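Course Handout 6
Introduction to Automation: Notes to Accompany the Visit to the Langlois Building

These notes are for students attending the February open day at the Langlois Building. Read them before the visit and bring a copy with you. The short report described at the end counts toward your coursework grade.

6.1 Arrangements

The group will meet in the ground floor lobby at 9:45 a.m. Bags and coats are to be left in the cloakroom. The first part of the program takes place in the Jolley Room, where Ragnvald Halvorsen will give a talk on grasping and in-hand manipulation and will run the simulated part of the demonstration from the lectern. The second part takes place in the Edow Laboratory on the same corridor. Students with a class at noon may leave after the first part, provided they have signed the attendance sheet.

6.2 Background to the demonstration

Lecture 5 dealt with grippers that open and close along a single line. Such a gripper can hold an object firmly, but it can do little to change how the object sits once it has been picked up. If a part has been taken from a bin the wrong way round, the arm must usually set it down and pick it up again.

A hand with several jointed fingers offers another way. The fingers can shift their points of contact and turn the object while still holding it. The cost is a harder control problem. Each joint must be commanded separately, and the controller must keep enough pressure on the object to prevent slipping without pushing it out of the grasp.

The sphere is a common test object for this kind of work. It has no edges for a finger to catch on, and its outline is the same from every side. For this reason a plain ball is a poor choice where rotation has to be judged by eye. A surface with markings allows an observer, or a vision system, to follow the turn.
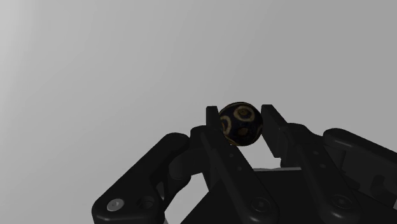 Terms used in the talk are set out in the glossary at the back of the course reader. Students should be sure of the following before they arrive.

Pinch grasp: a grasp in which the object is held between the tips of the fingers, clear of the palm.

Power grasp: a grasp in which the fingers and the palm enclose the object.

Link: a rigid part of the finger between two joints.

Contact point: the place where a finger meets the object. In simulation this is computed from the shapes of the two bodies — small errors in those shapes can therefore affect the result.

6.3 The simulated trials

The demonstration uses a software package known in the laboratory as Citer. It places a model of the hand and a model of the object in a shared space and computes the forces between them at short, fixed time steps. Each trial in the talk is limited to 500 steps. A trial ends early if the object leaves the grasp.

The data set supplied with this handout covers 1042 trials. In 245 of them the object was dropped before the step limit was reached. The remainder ran to the full length. Students should note that a full-length trial is not necessarily a good one, as the object may have been held without being turned at all. The column headed "rotation" must be read together with the column headed "steps."

6.4 Points for discussion

Questions will be taken at the close of the talk. The following topics are suggested.

The choice of friction values, and how they are checked against real materials.

The treatment of delay between a command and the motion of the joint.

The point at which a controller developed in simulation is considered ready for use on hardware.

6.5 Report

Each student will submit a report of no more than 2 pages. It should state the drop rate for the supplied data, explain how that figure was obtained, and discuss one difference between simulated and physical grasping. Figures taken from the data set must be labeled with their units. Reports are to be handed in at the start of Lecture 8.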